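The Rice Task

By October the club was down to four of us and one arm. The school was Prisenley Secondary, and the arm was a Mulder that had come with a dent and no manual. We were entered in the Gumudeo Cup under scoop and pour. Rice went from the dish to the bowl, and the judges weighed what landed. Anything on the table came off your score.

I did the logging. Every run went into the laptop with a number, and the number that afternoon was 1,845. Most of them were short. The arm would go down, stop shy of the rice, and wait for someone to tell it what to do next.

My sister had written the part that was supposed to tell it. She called the program Cluno, after a rabbit we had when we were small. She was in her last year and I was in my first, and at home we didn't talk about the club at all.

"Is it over the bowl?" she said. She had her back to the table so she could watch the screen.

"It's over the edge of the bowl."

"Over or on?"

I bent down until my chin was level with the tabletop. "Over."
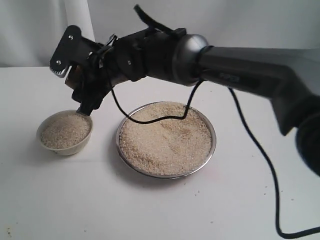
The arm between dish and bowl.

She changed a line and ran it again. I swept up the rice with the side of my hand and put it back in the dish. You weren't supposed to do that at the Cup, but we'd only bought one bag.

The boys went for chips at four. They asked what we wanted and she said nothing, so I said nothing too, and was sorry about it for the next hour.

"You could take it to the Cup without me," she said, when they'd gone.

"Why would we do that?"

"I've got the interview in the city. They sent the time through." She kept typing. "It's the same morning."

I looked at the arm. I knew how to start it and how to stop it. I knew which cable came loose. Past that I knew what she'd told me.

"Does Mum know?"

"Mum drove me to buy the shoes."

I wrote the run number in the log and left the result blank. Then I went and got the wooden cup and stood it on the table to the left, the way the rules had it for the second round.

"Show me, then," I said.

She pulled the other stool over – the low one, so I ended up with the good one – and turned the laptop to face me. The camera on the wrist had its own window. She made it bigger.

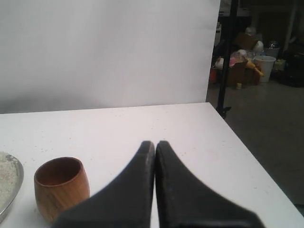 What the wrist camera saw.

"What's the first thing you look for?" she said.

"The cup."

"Before that."

I looked for a while. The fingers were nearly shut, with a sliver of table showing between them.

"Whether it's open," I said.

"Right. So open it."

I typed the command slowly and got it wrong, and she let me find the mistake myself. It took over 20 minutes. When the boys came back they'd brought us chips anyway, and we ate them with our left hands so the keys would stay clean.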